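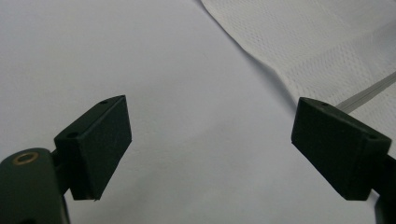 Gil-soo Yook
List moderator and newsletter editor, Pistulden Sourdough & Home Baking List

List archive > December 2021 > Starters and flour > Re: Rye starter gone sluggish

Print this message | E-mail this message

Hi all,

Sorry for the slow reply, I've been flat out with the newsletter and then my oven element went on the weekend (again!) so I've been baking in the covered barbecue like it's 1998. More on that another day.

Sallano wrote:

> My rye starter used to double by lunchtime and now it just sits
> there sulking. Same jar, same tap water, same spot on top of the
> fridge. I changed flour in October when the shop stopped carrying
> the Gumede stoneground, and I've been feeding it the Trondholm
> light rye ever since. Smells a bit like nail polish remover in the
> mornings. Do I chuck it and start over? I've had this one six
> years and I'd be gutted.

Don't chuck it! Please don't chuck it. Nail polish smell is a hungry starter, and I'd put good money on the flour. The Gumede was a wholegrain rye with all the bran left in, and the bran is where a lot of the good stuff lives. Light rye has had most of that sifted out, so your starter has gone from a roast dinner to dry toast. Mine did the same a couple of winters back when I got stingy and bought a big sack of the cheap white stuff.

What I'd do is take a teaspoon of the old starter (yes, only a teaspoon, be brave) and put it in a clean jar with 50 grams of wholemeal rye and 50 grams of water. Stir it up, pop the lid on loosely, and feed it again twelve hours later the same way. Give it three days of that before you decide anything. Keep the old one in the back of the fridge in the meantime as insurance, it'll be fine in there for weeks.

If you can't get wholemeal rye locally, ordinary wholemeal wheat will get you most of the way. I've also had luck with half and half, wholemeal wheat and your light rye, so you don't have to waste what's left in the bag. And use some of the discard in crumpets, for heaven's sake. I'll dig out my crumpet recipe if anyone wants it — it's only discard, a pinch of sugar, salt and bicarb, and a very hot greased ring.

One other thing, the top of the fridge. It was probably lovely and cosy up there in winter, but it's December and my kitchen was like a sauna by two in the arvo yesterday. A hot starter races through its tucker and is flat again before you've looked at it, so you might be missing the rise altogether! Put a rubber band around the jar at feeding time and check it every couple of hours on a day you're home. If there's a smear well above the band, it's been up and come down again while you were at work. In that case move it down to the bench, or the laundry if yours is as cool as mine, and use colder water.

I know a few of you swear by filtered water. I've never noticed a difference, but then our tap water is pretty soft. If yours smells like the local pool, leave a jug of it standing overnight and see.

Bits and pieces while I've got you:

The archive passed 1,534 messages this week, which is mostly people asking why their crumb is gummy (let it cool, let it cool, let it cool). I've started tagging the old threads by flour so you can look before you post. It's slow going and I've only done rye and spelt.

The bulk flour order closes Friday. It's 2 bags minimum per household, same as last time, and if you don't have a spot to keep it away from weevils then please go halves with someone. A night or three in the freezer sorts most weevil eggs out, by the way, if you've got the room among the frozen peas.

And whoever left the linen proofing cloth at my place after the bagel day, it's been washed and it's hanging on the hook by the back door. Come and get it, there's a fruit loaf going spare as well.

Let us know how the starter goes, Sallano. Post the bad news too if it comes to that, I've got plenty of mine to share and can dry some flakes for you and stick them in the mail.

Cheers,
Gil-soo

Get the list digest in your inbox once a month. Enter your e-mail address to subscribe. You can unsubscribe at any time.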